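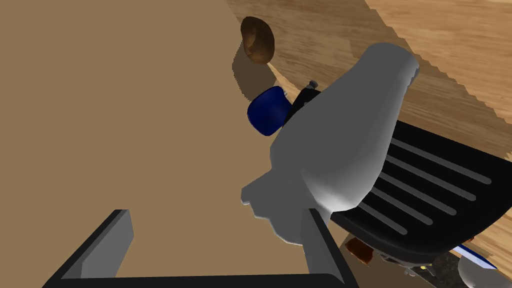

**Incident 282, simulation cell, Nov 22, 2025**

The stop came at step 2,882 of the run. Hidayah Hartono read the log twice before she called Afiq Teoh over.

"Grip force is zero," she said. "The controller reports a closed grip."

"Closed on what?"

"It doesn't say."

Afiq pulled up the contact table. The policy, a Rana build from July, had been told to move a dark blue object and leave everything else on the counter alone. The table listed a contact between the left finger and the object, then a contact between the left finger and the right finger, then nothing. The state flag still read HOLDING.

"The flag latches on first touch," he said. "It never clears."

"On the real arm too?"

He didn't answer at once. The Bravico line ran the same flag. Five arms, two shifts, and a guard gate that unlocked whenever the flag read EMPTY. A latched HOLDING kept the gate shut. He worked through the other case on paper: if the flag could stick one way, it could stick the other, and the gate would open under a loaded arm.

Hidayah reversed the order of contacts and ran it again. The flag stuck at EMPTY on the fifth try. She saved the seed.

"Syahrul signed off on the gate logic," Afiq said.

"Syahrul tested it with a simulated gripper that never missed."

She phoned the plant. Zahira Harahap picked up on the floor, with the compressors running behind her.

"Lock out all five," Hidayah said. "Use the main breaker. Don't go by the gate light."

"Dimas is inside cell three. The light's green."

"Where is the arm?"

The compressors ran on. Then Zahira put the phone down without hanging up, and Hidayah heard her shout his name.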